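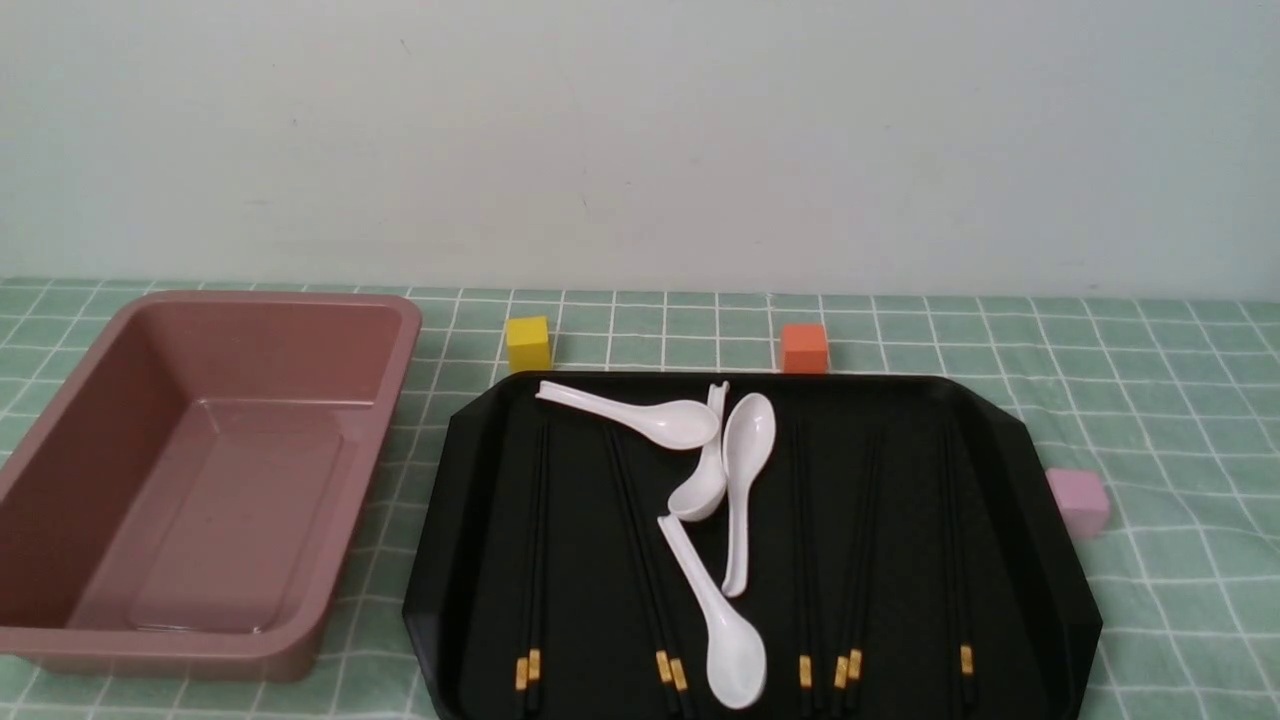
Is the Bruvwood DJ controller good enough for playing small club sets?
For house and techno at a steady tempo it does the job, and I have used it for 10 paid sets without a dropout. Scratch DJs will want bigger jog wheels.

I bought mine used, with the original power supply and a soft case. Most of my gigs are warm-up slots at a bar in Toledo where the booth has a mixer and not much else, so I bring my own gear and plug into a spare channel.

The layout is plain. Two decks, a two-channel mixer section, eight pads per side. The faders have a little resistance to them, which I like for long blends. The EQ knobs are close together and I have bumped the mids on one channel while cutting the bass on the other. After a few weeks my hands got used to it.

Sound is clean through the main outputs. The headphone output is weaker. With the monitors up I had to run the cue volume nearly full, and on my Grevby headphones that was still just enough. If your headphones are hard to drive, try them with it before you pay.
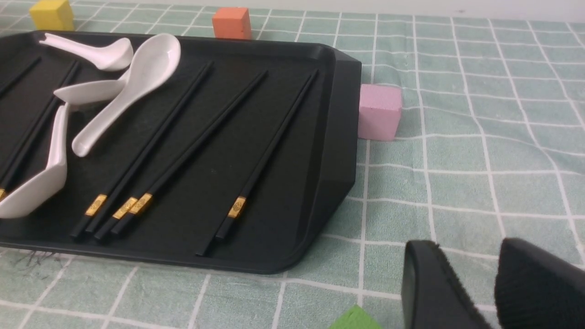

The pads are the other weak spot. They trigger fine for hot cues, but you have to hit them dead center, and two of mine need a firm press. I wouldn't want to finger drum on them. Loop controls are on separate buttons and work well.

It comes with a license for Fleridov, the software it was built around. Setup took one restart. My library of 516 tracks imported with cue points intact, though 3 playlists lost their order and I had to sort them again by hand. Beat grids were right on nearly everything except older disco, where the drummer drifts and no software I've tried does much better.

An update in March added a recording button that can be mapped to a pad. My longest recording so far is 61 minutes and it saved without trouble.

I'd buy it again at the used price. At full price I would look for something with a stronger headphone amp first.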